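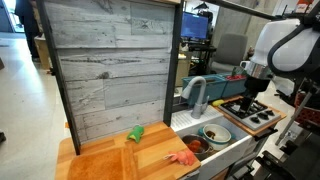 3 Mar 2019
kitchen bench, chores list, Sudville

Short day. Power to the back half of the room was off till late morning so only got through the second half of the list. Writing this up before I forget, tidy later (won't).

Question from Starnaveck again, same as last time: can it do the dishes yet. Answer still no. Can it do pieces of the dishes, yes, some of them, if someone sets the pieces out nicely first. They want a one-line answer for the May visit and I don't have one I like.

What I wanted today:
- move food from the stove to a bowl
- bowl out of sink, onto rack
- wipe the wall behind the counter
- knobs, only if time (no time)

Food to bowl. Best of the lot. Carrot off the burner is fine when it lies across the fingers, bad when it lies along them. Same as before the break. Tried a slower close, no real change, put it back to the old speed. When it misses it still goes through the whole carry and "drops" nothing in the bowl, very proud of itself. Needs a check after the lift. Have been saying this since the Gruton bench. Finger width at end of close would be enough for a carrot, not for a radish leaf.

Bowl to rack. Two good, then a run of bad ones, stopped counting as it was clearly the same fault each time: finger goes down on the rim instead of either side of it. With food in the bowl it tips. A person would just scoop the food out first, which is a second chore nobody put on the list. Metal one is worse than the white one, I think it's the shine, Agbeko thinks it's the height of the rim. Could be both. Swap positions next session and see who buys lunch.

Wiping. Was looking forward to this one. The sponge is light and soft so the grip is easy, any old close will hold it. Pressing is the hard part. Position control only, so either it floats in front of the panel or it pushes too hard and the wrist complains.
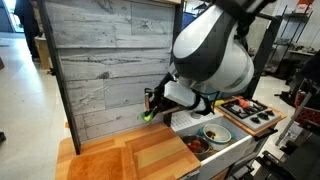

Sponge in the fingers, in front of the backsplash.

Set the wall plane by hand, 4 touch points. Good enough in the middle, off toward the post. Panel must have a slight bow in it. Nobody at home has a flat wall either so I'm not going to shim it.

Also: what counts as wiped? The script says done after 4 strokes. Doesn't look at the wall at all. My aunt would not call that cleaning. Want a mark that comes off, dry-erase maybe, try on a scrap of the panel first in case it stains. Then we have a before and an after and can stop arguing.

Bigger point, for the Starnaveck note. Each chore on its own is half ok. Putting two together is where it falls over, becuase the first one never leaves things exactly where the second one expects. Carrot ends up leaning on the bowl edge, then the bowl pick is no good. At a real sink you get that all day long. So the number I'd trust is how far down a list it gets with no hands from us. Today the best was 2 chores in a row. Everything after that needed a reset by me.

And resets are slow. I put the toys back more or less by eye, and more or less is a lot of the trouble. Tape marks on the counter would make the numbers prettier and the answer less true. Leaving the tape off for now.

Shop floor side: the part sorting on the Gruton bench is way ahead of this, same arm family, same people. Parts come in the same tray the same way up. Kitchens don't. Should say that plainly in the note so they stop comparing the two.

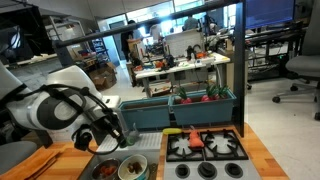
Ourania Karras, reading over the draft: you're being hard on it. I'd pay for a machine that only clears the stove and leaves the washing to me, as long as it does it every night and I never have to set anything out first. Put that in the note, one chore done every time beats a list done sometimes.

Fair. Though "never have to set anything out" is the part we don't have. Will put her version next to mine and let Starnaveck pick.

To do
- check after lift, finger width (me)
- swap metal and white bowl, 2 sets each way
- ask about force reading at the wrist, does the driver give it or not
- dry-erase test on scrap panel
- draft of May list, keep it short, stove first
- new sponges, the hardware store ones are too stiff
- log folder is nearly full agian, move the old runs off before next session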